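The Morning I Emptied the Jewelry Drawer

For many years my jewelry lived in one drawer, together with old batteries and a passport photo of my brother. When I wanted a bracelet I took what was on top. The others stayed below, and I forgot them.

In October I decided to put everything in order. I had read in a small booklet from Ulten, a shop which repairs clasps and restrings beads, that the first step is to lay all the pieces on a soft, flat place. A table is too hard, they write, and a pearl can roll far. So I used the bed.

At eight in the morning I started with the big things, the bangles, which cannot hide from you. The small rings need more patience. It is good to leave space between the pieces, because a chain likes to catch everything near to it.

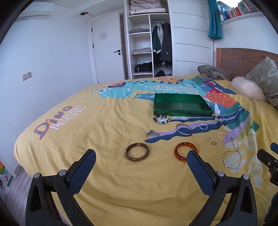 Golnar Daneshvar told me that she never begins with the bangles. She begins with whatever is knotted, while her eyes are still fresh, and only after this she permits herself the easy pieces. I tried her way the next time and I must say it is better, although my tea became cold.

The second step is to decide what belongs together. My mother sorted by metal, silver with silver. I find this beautiful but not practical, for I dress by color. The brown and amber bangles go well with my winter sweaters, so I want to see them at the same moment. The silver can be a little further back.

Then comes the question of the container. I looked at a jewelry box from Montoya with 16 compartments, lined in gray. It cost 269, and it was very nice, and every compartment was too narrow for a thick bangle. A Kulance box for 380 had the room, but it would not go in my wardrobe. In the end I preferred a simple tray with a raised edge. The green metal one holds bangles, a necklace and the small rings, and with one look I know what I have.
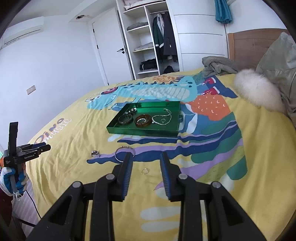 Rhun Vaughan is against trays, and wrote to me so in a long letter. Dust is his first argument, and the second is that silver left in open air becomes dark. He keeps each piece in its own cloth bag, more than 60 bags, with a label sewn on.

I respect this, but I know myself. What is in a bag I will not wear. For the dust I lay a cotton handkerchief over the tray in the evening, and the silver I wipe with a dry Nuler cloth when it begins to look tired.

A necklace should be closed at the clasp before you put it down, then it knots less. The drawer now has only the batteries and my brother.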